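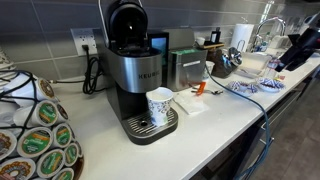
A single-serve coffee maker with its lid raised and a paper cup on the drip tray.

Flerberg offices to replace paper cups in shared kitchens

3 Jun 2023

Tenants of the Flerberg office building in Dallow will stop using paper cups in shared kitchens under a scheme agreed with the building's manager, Brurnura.

The change follows a waste audit which began in January. Bins from the kitchens on all floors were weighed and sorted over one working week. The audit recorded 2521 paper cups, of which 197 had been placed in the correct recycling bin. The remainder went into general waste or were mixed with food scraps.

Most paper cups have a thin plastic lining and cannot be processed with ordinary paper and card. They have to be collected separately and kept free of liquid – a condition that few of the sorted bags met.

Each kitchen will receive a stock of ceramic mugs and a rack beside the sink. Brurnura has ordered 200 mugs for the first phase, with a further 100 held in store to cover breakages. Dishwashers will be run twice a day, at noon and after the cleaners' evening round.

"The cost of the mugs is small compared with the collection charge," said Kumiko Hoshino, facilities manager at Brurnura. "The larger item is dishwasher time, and we have allowed for that in the service budget."

Paper cups will still be kept at reception for visitors. A separate bin for these, with a liquid drain in the upper section, will be fitted next to the front desk.

Shahab Babaei, who represents tenants on the upper floors, asked for the kitchen bins to be weighed again once the mugs are in use. Brurnura has agreed to this and will send the results to all tenants.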